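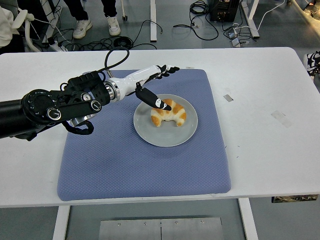

Can I freeze croissants after they're shaped and bake them later without losing the layers?
Freeze them shaped but unproofed, on a tray, then bag them once they're hard. They keep for a few weeks and need a long proof on the counter before baking.

Home Baking > Laminated Dough > Freezing shaped croissants

Rustitard
Posts: 3557
I've gone through a lot of butter on this. My batch is 688 grams of flour, which gives me more than two people can eat, so most of it goes in the freezer. Shape, freeze uncovered overnight, bag in the morning. The night before you want them, put them on a lined tray with a loose cover and leave them out in a cool kitchen. In October that works fine for me. In summer the butter leaks before the middle has thawed, so I move the tray to the fridge first and finish the proof at 6 in the morning.

hattar_oven
Posts: 40
I disagree with freezing unproofed. Yeast takes a beating in the freezer and after two weeks mine barely move. I proof them most of the way, freeze, and bake straight from frozen at 400 for the first ten minutes, then lower. No waiting around and the layers stay put.

Rustitard
What yeast are you using? Regular active dry does poorly for me too. The kind sold for sweet doughs holds up better, and I add a little extra.

hattar_oven
Regular instant, from the big bag. I don't want to buy a second yeast for one recipe.

Dima Dabbas
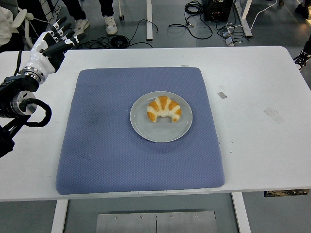

My trouble is the shaping, and I think it matters more than when you freeze. I was cutting triangles too wide at the base and getting short fat rolls that split on one side in the oven. Now I cut them longer and narrower, stretch each one a little, and notch the base before rolling. If you want a curve, bend the ends in right after rolling, while the dough still gives. The one on the gray plate has the crescent I mean, points turned down, and you can see the pale stripes between the browned ones. A straight roll is easier to freeze because it packs flat, but I grew up with the curved kind and I'm not giving them up. Put the tip underneath or it will unroll during the proof.

Omar T.
Are the pale stripes a good sign or does it mean underbaked? Mine always have them and my wife sends them back.

Dima Dabbas
Could be either. Color alone won't tell you. Pull one apart. If the center is gummy it needed longer. I go by weight in the hand - a done one feels light for its size.

hattar_oven
I'd bake darker than most people here do. Pale croissants taste like dinner rolls to me.

Rustitard
Agree on darker. Disagree on the notch, though. I quit doing it and saw no difference.

Omar T.
OK, tried both ways from the same dough. Six unproofed, six mostly proofed, all frozen since last Thursday. The unproofed ones took nearly all night to wake up but came out taller. The proofed ones were flatter and leaked butter on the tray, but I ate them 30 minutes after I got out of bed. I used Cinari butter for both.

hattar_oven
Leaking probably means they were proofed too far before they went in. Stop earlier, when they wobble only slightly.

Omar T.
Will try. Do you egg wash before freezing or after?

hattar_oven
After, right before the oven. Egg wash in the freezer cracks.

Rustitard
Same here, after. One thin coat, and keep it off the cut edges or they glue shut.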